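Progress report to the Dankwa Fund, second period
Project: Home computers for adult learners, Punurcombe
Prepared by: Vittoria Monti, project lead

## Summary

The project is on schedule in two of its three parts and behind in one. Evening classes are full, the loan scheme is running, and the take-home course book is late. We are asking for no change to the total grant, but we would like to move $3000 from printing to travel costs. The reasons are in the budget section.

## Classes

We opened the second round of classes in September with 41 learners enrolled. Most of them are between jobs or working shifts, and a good number are returning to study after a long gap. The course runs twice a week at 6:30 in the evening, in the upstairs room at the Cistano building. We tried a morning group as well, as agreed in the last report, but sign-up was low and we folded it into the evening one.

The first half of the course covers everyday tasks - email, online forms, saving and finding files, filling in a job application. The second half is new this year. It gives learners a basic look at what is inside a desktop computer, so that words like "memory" and "hard drive" mean something when they come to buy or repair one. Several learners in the first round asked for this on their feedback forms.

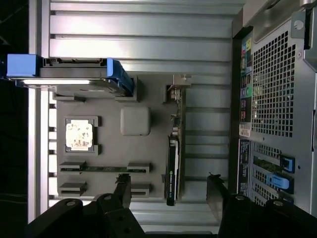
*Inside a desktop tower, with the blue tabs on the hard drive carrier.*

Attendance in the second half has held up better than we planned for. In the first round we lost learners after the holiday break, and we had budgeted for the same again. The tutors put the change down to the shorter sessions (75 minutes, down from two hours) and to the bus now stopping outside the building.

The written test at the end of the course has been dropped. It was causing worry out of proportion to its use. Learners now complete a folder of work, and the tutor signs off each piece. The college at Clirnura has agreed in writing to accept the folder for entry to its office skills certificate.

## Loan scheme

Loan computers go out for the length of the course and can be kept for one more term on request. The main points for this period:

- Loan agreements have been rewritten in plain language and now fit on one page. The old version ran to four.
- Home internet is still the biggest barrier. We have a short list of low-cost plans and a tutor goes through it with each learner before the computer goes home.
- Desktop computers remain the standard loan. They are cheaper to keep going than laptops, and parts such as memory and expansion cards can be changed one at a time.

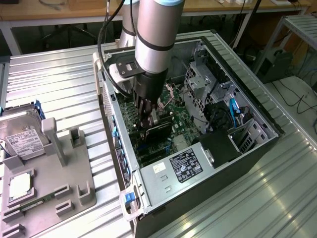 - Late returns are being handled by phone call first and letter second. The fee has been removed, as it cost more to collect than it brought in.
- Deposits stay at the current level. We reviewed this with the tutors and saw no case for raising them.

Delivery has been harder than expected. Learners outside Punurcombe mostly do not drive, and a tower with a monitor is not something to carry on a bus. A tutor has been making these trips in her own car and claiming mileage, which is what pushed the travel line over.

## Course book

The take-home book is five weeks behind. The text for the first half is finished and has been read by two learners from last year, who marked every sentence they had to read twice. That was a useful exercise and we rewrote most of the chapter on passwords as a result.

The second half is still in draft. The chapter on the parts of a computer needs labeled diagrams, and the first set came back too small to read in print. We have gone back to the designer for full-page versions, with the circuit board on one page and the drives on the next.
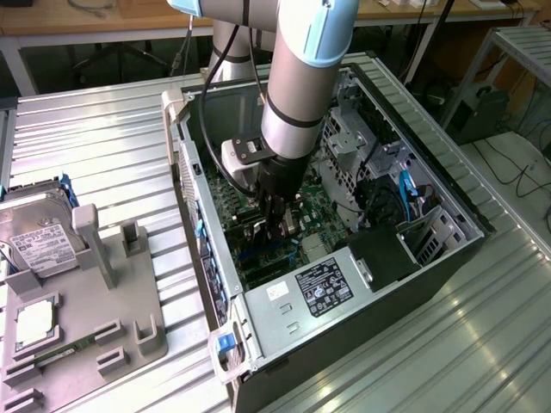 *Desktop tower with the case open and the circuit board showing.*

We now plan a single print run of 400 copies in place of the two runs in the original plan. The unit price is lower and it avoids paying for setup twice. The risk is that any mistakes stay in the book until the next edition, so we have added a second proofread.

## Budget

Spending to date is within the total. Tutor pay and room hire are on plan. Printing is under, for the reason given above, and travel is over. Moving the $3000 would cover deliveries and collections to the end of the grant. Receipts are in the attached folder. 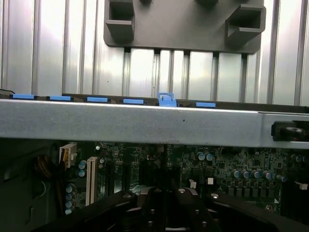 ## Next period

- Finish the diagrams and send the book to print.
- Open enrollment for the third round.
- Hold the mid-course review with tutors and send you the notes.
- Agree a date with Clirnura for learners to visit the college.

We would be glad of a decision on the budget move before the print order is placed. Please send any questions to me at the Cistano office.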